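I have a strong opinion about plastic bins, and since I've been sitting on it since March, you're getting the whole thing now.

My opinion is that every work table needs one open bin, in a loud color, with nothing stored in it. One! I don't mean a drawer organizer or a stack of those little lidded boxes with the label windows. I mean a plain box with no lid that you could spot from across the room with your glasses off.

I came to this the slow way. For years my own bench (I do soap, candles, and a bit of fabric dye, all of it messy) was run on the Wonora system, if you remember that craze. Everything had a home and every home had a tag. I bought the starter set and then the add-ons, and I spent 80 dollars on trays before I'd put a single thing in them. It looked fantastic. It also meant that whenever I finished with a beaker I had to stop, find the right tray, move whatever was in front of it, and by then my wax had a skin on it.

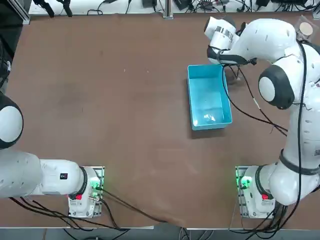
*Light blue bin, brown tabletop, and lots of elbow room.*

Look at how much table is left over. I get a little jealous of that, because my bench is maybe half as useful as its size, and the half I can't use is all "storage." Flat open space is the best tool you can own and we fill it up the minute we get it. I'm as guilty as anybody. I once kept a dead kitchen scale on my bench for 7 months because it fit so nicely next to the lamp.

Now, color. People will tell you to buy clear bins so you can see what's inside, and for a closet, sure, go ahead. On a bench I think clear is a mistake, mostly because so much of what we use is clear already. Glass on brown wood is hard enough to see. Glass inside a clear box on brown wood is how I put my elbow through my favorite beaker. Blue is wonderful for this. My bin is a Golanmont, the cheap kind with the rim that digs into your fingers, and it's so bright that my sister-in-law asked if it was a toy. I took that as a compliment. 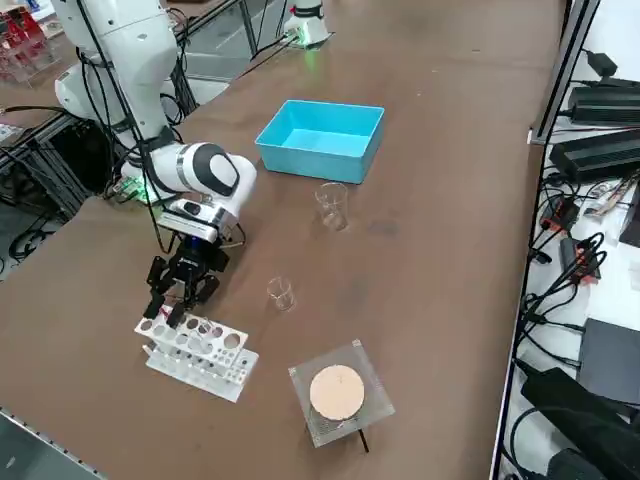

Racks are the other thing I'll argue for, even though they seem to go against everything I've just said. A test tube rack takes up room and it's fussy and it only does one job. But tubes roll! A tube lying down is a tube on its way to the floor, and a rack with some holes free is always ready for the next one. I use mine for dye samples and for fragrance blends, and I leave it sitting at whatever angle my hand likes, which drove my Wonora self up the wall. Straight rows are for shops. If you reach from the right, turn the thing to suit you and leave it there.

I'd also say get the kind with different sized holes if you can find one. I bought a Santoro rack with one size all the way across, and it turned out half my tubes were too skinny and sat in there leaning like tired people at a bus stop.

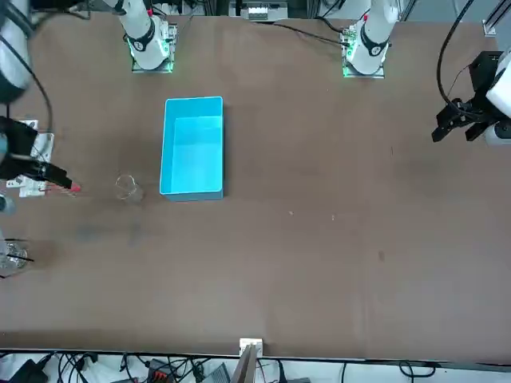

So where do the beakers go? Out on the table, if you're using them, and I'll fight you on this one. The tidy crowd wants them back on the shelf between steps, and I did that faithfully, and all I got was a lot more walking. Keep a big one and a small one within reach and put the rest away. Two is plenty for most of what I make. When I had a full set of them out, I'd pour into whichever was closest and then forget what I'd poured.

The one rule I keep is a gap between the glass and the edge of the table, wide enough for my hand laid flat. I got lazy about it exactly once.
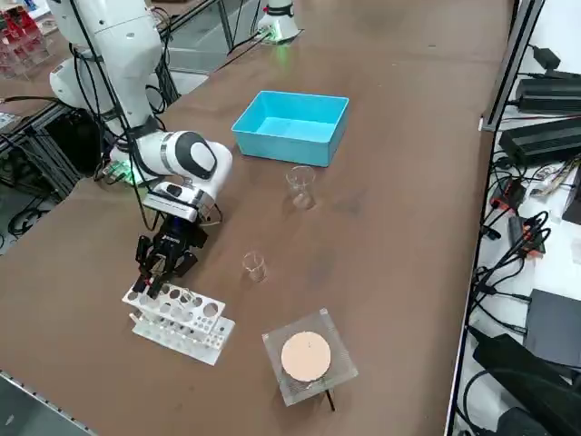
And please, please leave the bin empty until you start. A reader wrote to me after my last post to say she'd bought a Fluvik bin, filled it with ribbon and spare wicks, and didn't see what the fuss was about. Well, no, she's got a ribbon box! The bin is for the stuff that's in your hands when you need your hands for something else. At the end of the session you tip it out, put things back wherever they live, and set it down on the table again with nothing in it.

I'm keeping the Wonora trays, by the way. They're in the garage, full of screws, and I still haven't gotten around to peeling off the tags that say "lavender."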